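Notebook, Wednesday, late afternoon

Finally sat down with Ostap Shevchuk and the fever diary pages, and I want to get this written up before I forget which pile was which. The diaries from the Ilstead families came back in May, and most of them are a joy to read – parents write the most wonderful things in the margins (one mother noted every popsicle, bless her). The trouble is that the columns we gave them don't match the way anyone thinks at three in the morning with a hot, cranky toddler on their lap.

Of the 42 diaries, 4 have temperatures in both Fahrenheit and Celsius, sometimes on the same page. I've converted nothing yet. Ostap would like to convert everything on entry and keep the original reading in a second column, and I think I agree with him, though I grumbled a bit at the time. Rizal, if you're reading this, please don't start typing until we've settled it!

The other thing we went round and round on is what counts as a new fever. If a child is fine at breakfast, warm at noon, fine at supper and warm again the next day, is that one episode or two? The draft says 2 full days without a reading over the line, and I'm happy to leave it there for now, but several of the families clearly drew their own lines between episodes and they didn't use our rule.

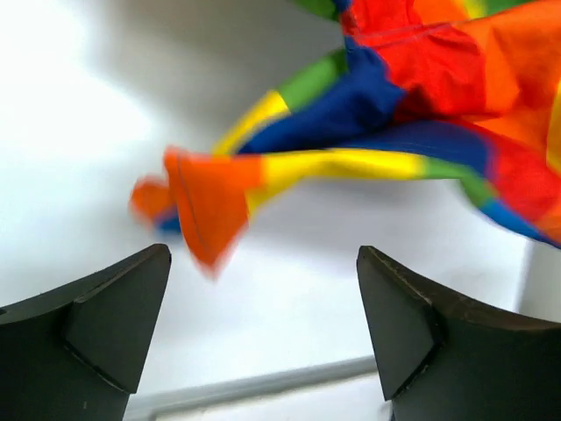 I'd like to keep the parents' own breaks in the file as well, even where we overrule them. They were in the room and we weren't, and I have a feeling the pediatricians at Nimri will ask. It means one more field and a bit more typing, and with roughly 1,000 readings to get through I know that's not nothing.

Small things, so they're on paper somewhere: ear and armpit readings need separate codes. "Felt hot" with no number stays in as text. A missed night is a blank and never a zero (I did find one zero, my own, now fixed).

Rizal Pillai has the second box and will start checking dates tomorrow. I still owe Ostap the list of pages I couldn't read.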